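How to write a dating bio that sounds like you

Open Plesden, tap Edit, and delete "I love to laugh." So does everyone, including the people you're trying to avoid.

Name one thing you did last February. Dull is fine. Dull with details is better. 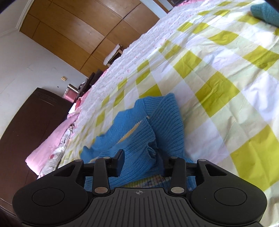

Next, cut it down. Plesden allows 448 characters and mine ran to 2,584, most of it about hiking. I have hiked twice.

Read what's left aloud. If you wince, keep trimming.

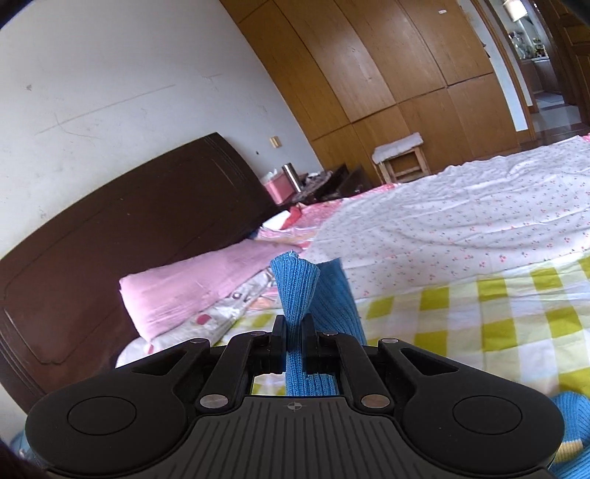
Blue ribbed knit, checked bedding.

Save it, then leave it alone until morning.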